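Rommel Yap has heard every argument for the gravel event, and he has made a few of them himself. For three seasons he marked out the Perkero, a 202 km loop on forest track and farm lane, and this spring he gave it up. I went to ask him why, expecting a story about landowners or insurance. He talked about money instead.

"Entry was 40 pounds when I started," he says. "Then somebody upstairs decides it should have a village. A village! It was a field with a coffee van in it."

He pours tea and tells me about the field at some length. The drainage was poor.
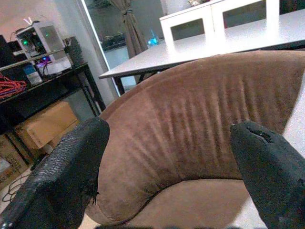 What bothers him most is the word "self-supported", which was printed on the jersey and the route card. Riders were told to carry their own tools and food, then sold a package that moved their bag ahead to Wuyts, the halfway stop, and had a hot meal waiting. "I've no problem with a hot meal. I like a hot meal. But don't tell people they've crossed the wilderness when they've been down the back of a garden centre."

I put it to him that plenty of people finished the Perkero delighted, and that some had never ridden so far. He agrees, a bit grudgingly. Of the 1000 who signed up for the last one, he reckons most had a good day out. Would they have had a worse one with a map and two friends? "That's the bit I can't get anyone to answer."

On bikes he is no easier to please. The event's sponsor, Onard, lent him one of its gravel machines for a year, and he rode it through a winter and gave it back. He says it was fine. Was it faster than his old tourer? On tarmac, yes, he thinks so, although he never timed it. On the climb out of Wuyts he pushed both of them.

He still rides most mornings, usually the same lanes, and he still runs 35 mm tyres at pressures his friends consider silly.

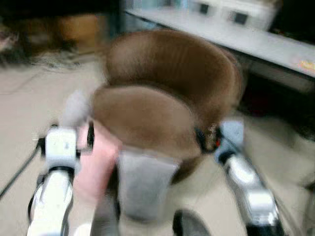 Brown and softly curved, caught in a blur of movement.

The new organisers have renamed the ride the Grandeo and cut the northern section, which Yap says was the only part worth getting muddy for. They say the tracks up there couldn't take the numbers. He half believes them. "They couldn't take the numbers, no. So have fewer numbers. I did suggest it."

I ask whether he'll enter in October, just to see. He tells me he looked at the website and got as far as the price, which has gone up to 67 pounds before you add the bag transfer.

"I know where the tracks are," he says. "I'll go the week after, when they've taken the arrows down."

He does want one thing put on record. The flapjack at Wuyts was very good, and he hopes they've kept it.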